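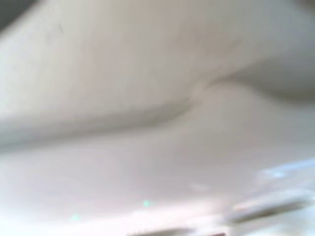 How long do you let bread dough rest in the fridge? Overnight at least, 12 hours, and I've pushed it to 21 with no trouble.

ok bread thread, writing this on the bus so bear with me

1/ People keep asking for my "recipe" and there sort of isn't one. Flour, water, salt, a pinch of yeast. The fridge does the work. I started doing cold dough in January when the kitchen was freezing anyway and never went back

2/ Flour. I use the plain white bread flour from Rirkholm, the big paper sack. Tried the fancy stoneground from Lougher for a month - great smell, very thirsty, loaves came out like doorstops. My fault probably. Now I cut it in, one scoop to every four of white, and that's plenty

3/ Water. Cold tap. Not warm. I know every book says warm. If it's going in the fridge anyway why would I heat it up first

4/ Salt goes in AFTER the first rest for me. Half an hour of just flour and water and yeast sitting there, then salt, then squish it through with a wet hand. It'll feel wrong and kind of slimy for a minute. Keep going

5/ Kneading: don't. Fold it over on itself, turn the bowl, fold again. Do that, wait twenty minutes, do it again. Three rounds if I'm home, two if I'm not. Once did one round and went to the dentist and the loaf was fine?? a bit flat

6/ Lid on, fridge, bed. Leave room in the bowl. I did not leave room in the bowl once and had to clean the vegetable drawer befor work

7/ Morning. Tip it out, shape it, let it sit while the oven heats. Mine takes forever. I give it 45 minutes with the pot inside even though the little light says ready way before that. The light lies

8/ Pot talk. Mine's a Rastard, the heavy one, secondhand, chip in the lid. Any lidded pot that can take the heat will do. Check the knob on the lid!! Some of them are plastic and will melt and your whole street will know

9/ Lid on for the first half, lid off for the second. Take it darker than you think. If it looks done give it another six minutes

10/ Then you have to wait. I'm terrible at this. An hour is right, I usually last twenty minutes and get a gummy slice and eat it anyway with too much butter

some replies bc my mentions are a mess -

"can I use whole wheat" yes but add more water, and it goes quicker, so don't leave it the full 21 hours. I'd stop at 12

"mine never rises in the fridge" it won't do much in there, it's slow. Look for bubbles at the sides. If there's really nothing, your yeast is old. Put a bit in a cup with sugar and warm water, wait ten minutes, no foam = bin it

"scale or cups" scale. sorry. Got mine at the hardware place in Fidusham for next to nothing and it's on its third battery

"does it freeze" the baked loaf does, sliced. Toast it straight from frozen. The dough I've frozen twice and hated it twice

"what about sourdough" different thread, different person. I had a starter. We don't talk about the starter

"is 7 days in the fridge too long" yes!! it'll smell like beer and tear when you shape it. Flatten it out, oil, salt, hot tray, call it flatbread. I've done that more than once and had people ask for seconds

forgot to say about the paper. Put baking paper under the dough and lower it in by the corners. I used to just drop it in from above like a maniac and I have the scar on my thumb from it

also scoring. One long cut, sharp blade, quick. If you go slow it drags. I spent ages trying to do the leaf pattern and it always came out looking like somebody sat on it so now its one cut and done

my stop, gotta go. will answer the rye questions tonight if the dough for tomorrow gets made first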